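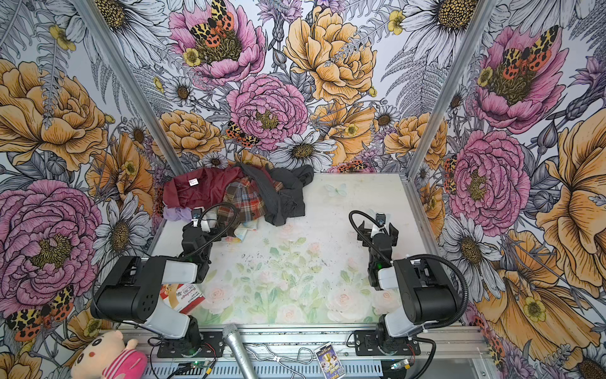
Home | News | Interviews | Workshop | About
Search this site... Go

Teaching by hand, one shirt at a time

Larysa Koval folds laundry for a living, and she would like it known that her own ironing pile is a disgrace. At Voltcombe, a small firm on the edge of Genitz, she spends her working day steering a pair of robot arms through heaps of old clothes so that, in time, the arms can manage a heap without her.

"My mother tells people I'm in engineering," she says. "I've stopped correcting her."

The method is easy to explain and tiring to do. Koval holds two smaller arms, the leaders, and whatever she does with them the bigger pair does too. Cameras on the wrists record the view, the joints record the angles, and a good run goes into the pile for training. A good run of one shirt takes her roughly 30 seconds now. Her first took long enough that a colleague went for lunch and came back.

Long sleeves are the trouble. "A T-shirt has manners," she says. "A jumper wants to be somewhere else."

Wiebke Dreßler runs the project, which goes by the name Haugland after a village where she once had a very wet holiday. She used to write the motions out in code, and speaks of that period the way other people speak of a bad flat.

"I had 400 lines for picking up a sleeve," she says. "It worked beautifully on one sleeve."

She wants 2000 runs before November, and she wants some of them to be messy. If Koval drops a collar and picks it up again, that stays in. Koval was offended by this at first -- she had been deleting them.

"I thought I was being kind to the robot," she says. "Wiebke said I was raising a snob."

The flowery wallpaper was Dreßler's choice. Plain walls, she says, make for a model that sulks when it meets a real bedroom. The next set of panels will be stripes, which Koval is dreading.

So how well does it fold by itself? Dreßler looks at the ceiling for a while. Towels, yes. Shirts, on a good morning. The team from Watberg came to see it in the spring and it spent 3 minutes stroking a pillowcase.

"Very gently," says Koval. "I taught it that."

14 comments | 52 shares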